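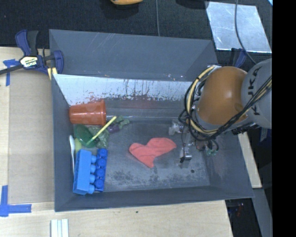 Arm leaves cloth in the bin and then waits for a person, afternoon shift

Category: Sorting cells / Picking / Shift questions
Last updated: March, 4:10 pm

Opened by Archana Katiyar, Oststead returns room

Hello all, and sorry in advance for the length. I'd like to get this down while I still remember the order of things.

Since the Velia update the arm on our mixed bin has been doing nicely with the hard items. Toy blocks, cups, all that goes through and I have no complaints. Cloth is another matter. When a piece is lying flat on the floor of the bin, the gripper goes down, closes, comes up with nothing, tries again, and after the third go the Velia screen says "operator needed" and everything stops until one of us walks over and presses Resume. I've been keeping a tally on the back of a pick sheet. Out of 886 picks we had 114 stops, and nearly every one was fabric.

I know that may not sound terrible on paper, but I want to explain what it does to the day. Before the cell went in, there were two of us at that table and we chatted and sorted and the time went by. Now I'm meant to be on labelling at the far bench, with the arm looking after itself, and instead I'm up and down like a yo-yo. You can't get a rhythm going. The others have started calling it babysitting, and I'd rather we sorted it out before that name sticks.

What I've tried so far:
- Restarted Velia at the start of shift. Same behaviour.
- Checked the clamps on the bin, both tight.
- Wiped the fingertips. It seemed better for a little while, then it wasn't.
- Bunched the cloth up by hand before loading. This works every time, but then I might as well sort it myself!

Reply from Ho-yin Tai, Wullby support

Hi Archana, please don't apologise, I wish every ticket came with a tally. I went through your log over lunch and I think there are two things going on.

The first is the approach height. The update put it back to the default, which suits blocks and cups but has the fingers closing just above anything thin. I've lowered it for the cloth class only. Keep an eye on the floor of the bin for fresh scuffs, and if you see any, tell me and I'll bring it back up a touch.

The second is the stopping, and your note about labelling was a help there. It doesn't need to stop. I've changed the setting so that after three misses it leaves the piece where it is, carries on with everything else, and puts the leftovers on a list. The light will come on when there's a list to clear, or every 30 minutes, whichever is first. Could you run it like that for the next 360 picks and let me know?

Reply from Archana Katiyar

Thank you, Ho-yin, what a difference. We did the 360 this afternoon and I was called over for leftovers four times, and each time I'd finished the tray I was on. Cloth lying right out flat still gets missed now and then, mostly the small pieces. No new scuffs that I could find.

One more thing from the group, if I may. Could the light be a bit softer? It faces the tea table. Also, the Hughes training sheet still says to stand by the cell at all times, and the new starters are following it to the letter, bless them.

Reply from Ho-yin Tai, Wullby support

Light brightness is under Settings, Cell, Signals, and your login can change it. I've asked for the Hughes sheet to be rewritten and would love you to read the draft, as you know the job far better than I do. Leaving this open for the small pieces.

Status: Open, waiting on support

Related tickets
- Velia: approach height resets after update
- Leftover list won't clear at shift change
- Moving staff between labelling and the sorting cell
- Wrong item class for clear plastic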